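# Setting up a Skerow shelf-picking kit

The Skerow kit from Irkel picks bottled drinks off a store shelf and puts them in a basket. Plan on 20 minutes for the first setup.

1. Stock the middle shelf and leave gaps between the bottles - tight rows slow the grippers down.
2. Set the shopping basket on the floor in front of the unit.
3. Open Pumari, load the shelf profile, and check the head view first, then the two wrist views.

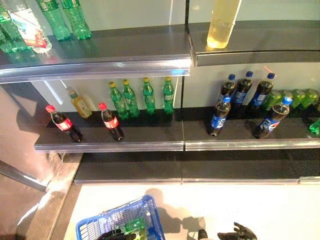
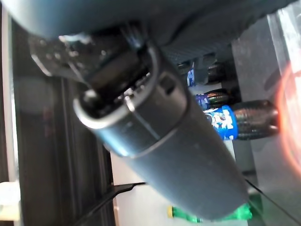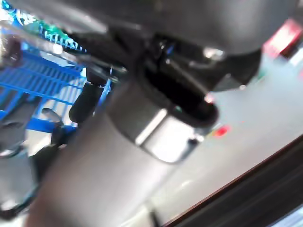 4. Set grip force to 34 for small bottles and 85 for large ones.
5. Run one pick at low speed. If the bottle slips, raise the force a little and try again.
6. Save the profile. Pumari holds up to 200.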